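Keeping Sheets and Blankets in Order

Most linen closets hold more than they need to. Two sets of sheets per bed is enough for most homes, with a third for a child's bed or a guest room. Before you buy bins or shelf dividers, take everything out and sort it by bed size. Old flat sheets make good drop cloths, and worn pillowcases can be cut up for dusting.

Wash new sheets once before using them. Skip the fabric softener, which leaves a coating on cotton and makes it hold less moisture. Half a cup of white vinegar in the rinse does a better job.

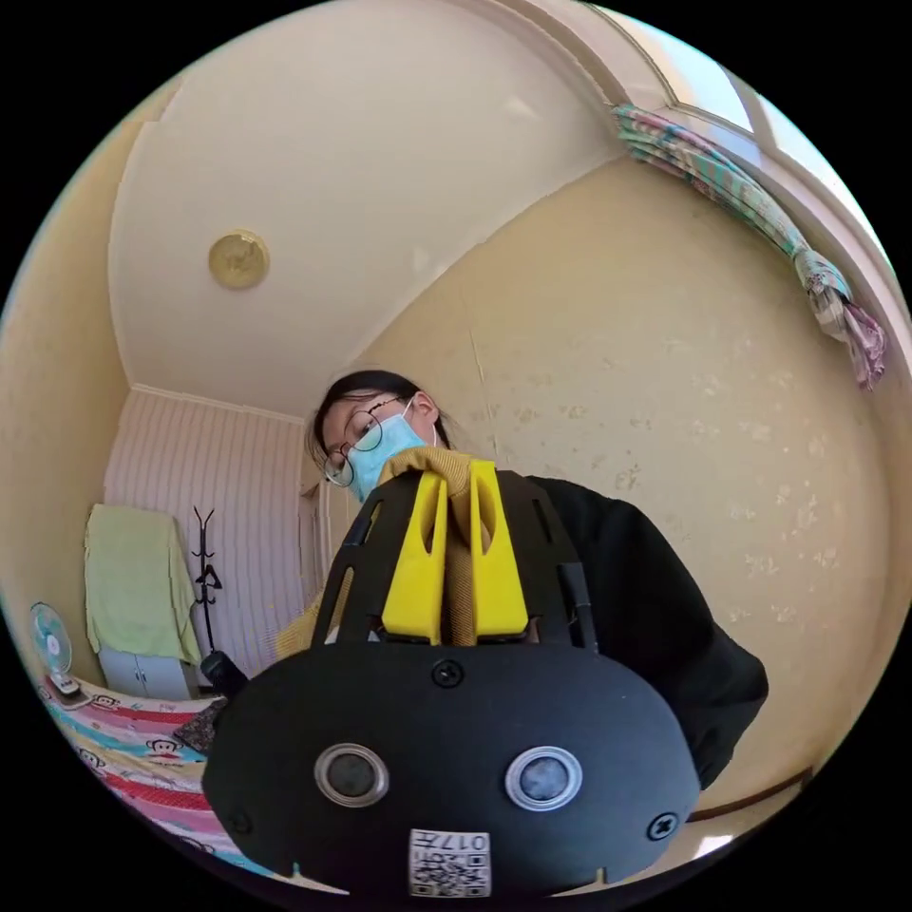 Fitted sheets cause most of the trouble in the dryer. They roll into a ball and trap the smaller pieces inside, and the middle comes out damp. Stop the dryer after 15 minutes, shake everything loose, and start it again. While you wait, tighten any screws you can reach on the bed frame. Bolts and screws work loose with use, and a squeak is usually the first sign. A cross-head screw needs a driver that fills the whole slot, and the same care applies to small black screws like the ones above, where a worn tip will chew up the head. Turn until snug and stop there.

Storing sets

Fold the flat sheet, the fitted sheet and one pillowcase to the same width, then slide the stack into the second pillowcase. Carleen McPhee, who sent in this tip, writes the bed size on a strip of masking tape and sticks it to the shelf edge. Tape left on fabric for months can leave a residue, so keep it off the cloth.

Blankets go on the bottom shelf with the fold facing out. Wool should be clean before it is put away. Cedar blocks lose their smell after a season or so, but a light sanding brings it back.

Printed bedding

Turn printed sheets and duvet covers inside out and wash them in cold water. Use a short cycle and keep them away from jeans, towels and anything with a zipper. Dry on low, or on a line out of direct sun. If you iron, do it from the back.

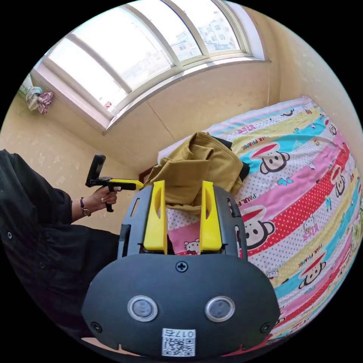
Pink sheet with a cartoon cat print. Wash prints like this cold.

For crayon or marker on a child's sheet, dab with rubbing alcohol on a white cloth and test a corner first. Rinse well and let the spot air-dry before it goes near the dryer.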